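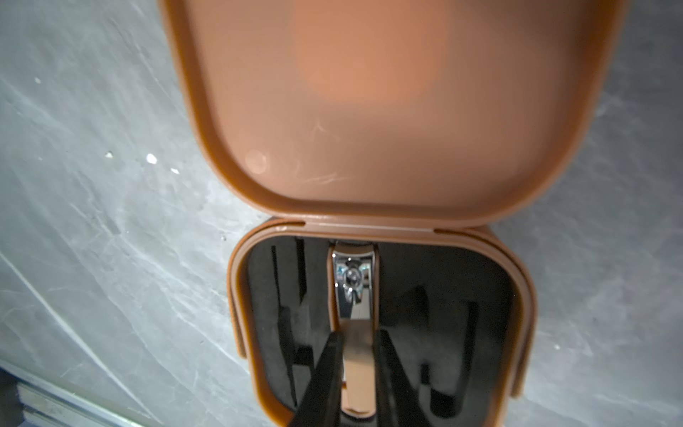 Verau sells its pocket grooming case as a thing that will "keep its manners" for years, and I have a low tolerance for that kind of talk. A grooming case has one job, which is to have the clipper in it when you want the clipper. On that count my test case passes: the nail clipper sits lengthwise in the middle of the black foam, in a recess cut for it, and it's the one tool in this set I'd pay for. The slots on either side are a different story. They're both empty, and the tools that belong in them are nothing I'd pay for. The scuffs inside the orange lid I'll get to as well.

Karkthorpe > Travel & Bath > Grooming Sets > Verau Hinged Case

By Kevin Grajales, July

What you're buying

A hinged plastic case, tan-orange, rounded at the corners, with a foam insert in the base and nothing in the lid. It opens flat. The listing at Karkthorpe calls the color "apricot." The catalog from Kustemetti, which carries the same set under its own name, calls it "desert." I'd call it orange and move on.

The foam is cut to shape for the tools: clipper in the center, a narrow straight slot to the left for the file, and an angled one to the right for the tweezers, which bends toward the lower corner. Replacement inserts are not sold. I asked. Nelly Quispe on the Karkthorpe order desk was polite about it and said that if the foam goes, you buy another set.

The case

I like it more than I expected to. The raised rim around the lid gives your thumb something to push on, and the base has a stepped edge, so you can find the opening in the dark of a hotel bathroom. It shuts with a decent click. Sheyla Cárdenas, who edits these pages and travels far more than I do, carried it for 19 nights in the side pocket of a duffel and says it never came open.

The inside of the lid marks easily. Mine has a little cluster of fine pale scratches and a small round smudge that I haven't been able to wipe off with a cloth. None of this affects anything. But the sales copy says "scratch-resistant interior," and I don't know what it's resisting.

I have my doubts about the hinge. It's a straight plastic joint, and plastic joints on cheap cases go pale and then go altogether. Verau claims 400 openings. That sounds like plenty until you work out that a person who opens it once a day is past the figure in a little over a year. Ours still feels firm, but we've had it for a season, and I can't tell you about next summer.

The tools

The clipper is good. It cuts clean, doesn't fling bits across the room, and the lever doesn't wobble. Elias Mansour, who clips like he's trimming a hedge, used it for most of the test and had no complaints, and he usually has some.

The file is too coarse on one side and does next to nothing on the other. The tweezers meet at the tip if you squeeze gently. Squeeze harder and they drift apart. You can find better of both at any drugstore.

Fit in the foam

This is where the set annoys me. The clipper drops in and lifts out without a fuss. The file slot is narrow and deep, and there's no finger notch beside it, so you end up tipping the case over and shaking. The tweezers have to go in bent-end first or they sit proud and the lid won't close. You'll learn the trick in a week. You shouldn't have to.

The foam also shows dust along its cut edges. Dry lint roller, light pressure. Don't wash it. Fulgencio Rivas rinsed the insert from an earlier set under the tap and it took 5 days to dry out, and it smelled like a basement afterward.

Who might want it

Someone who loses clippers. If you have a drawer with three of them in it and can never find one, a bright case is a fair fix, and this one is hard to mislay on a pale counter.

Skip it if you want a full manicure set. There are no scissors and no cuticle tool, and the bigger Huanca roll has both, though it takes up twice the room in a bag and the snap on ours was stiff.

Care

Wipe the case with a damp cloth and a drop of dish soap. Keep nail polish remover away from the plastic. Dry the clipper before it goes back in the foam, especially if you trim after a shower.

Guarantee

Verau covers the hinge and the clipper for 85 days from delivery. The foam isn't covered. Keep the order slip, which comes folded under the insert, where most people will never look.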